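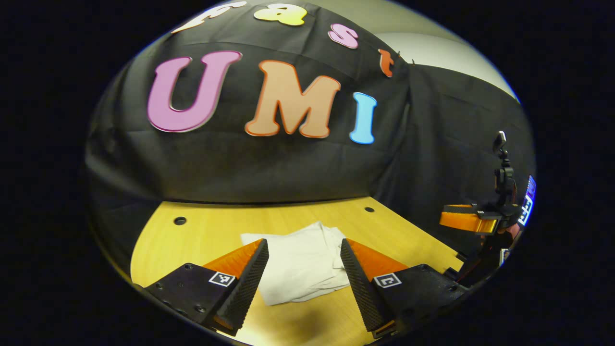 Our school club has a Monday session and we try to teach cloth folding with two hand-held grippers. My problem is the start position. The white cloth lies bunched up on the table and my students never agree how to leave it. Must it be the same every time? - Ehab Gaber, Ploven

Dennis Owino
No. Change it each time, we did 54 tries like this. 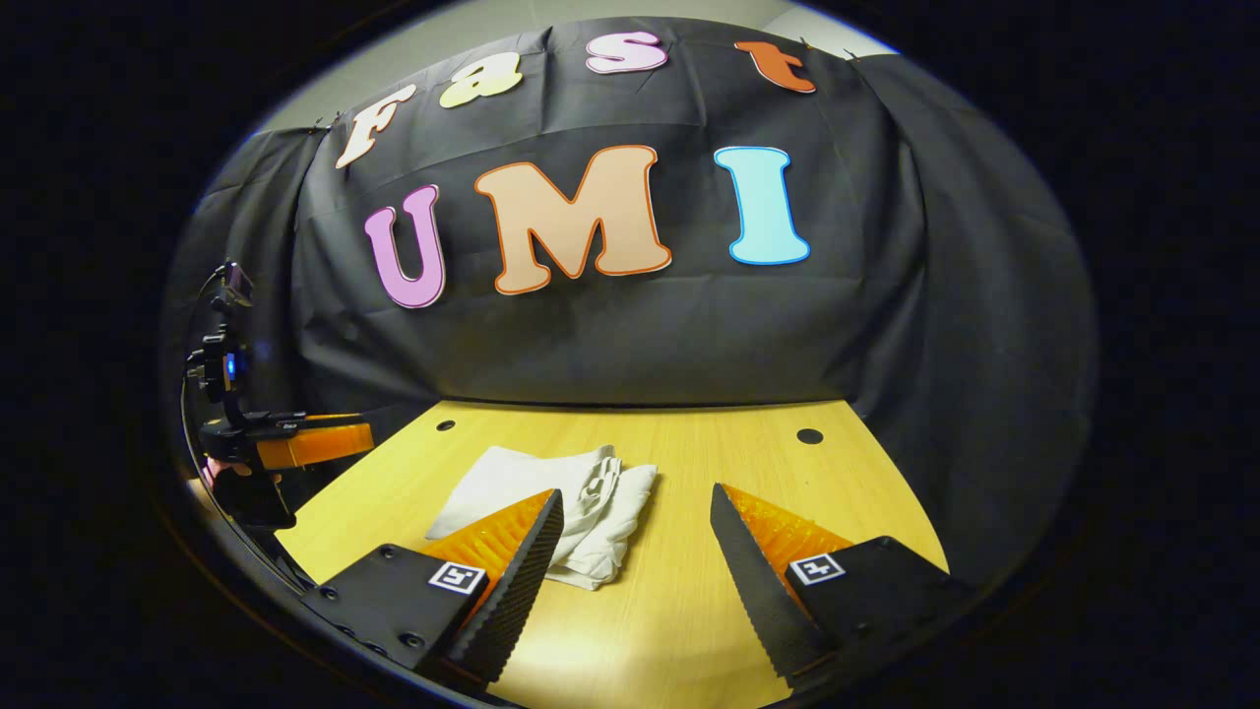 Club Notes, issue 12, p. 29

Valentin Barbu
I copied the page number where our club wrote on this. Dennis is right, but keep the table and the backdrop the same in the first week - then change also these. With the orange pads please close slowly, thin cloth can slip.

Dennis Owino
Good point, I forgot the backdrop.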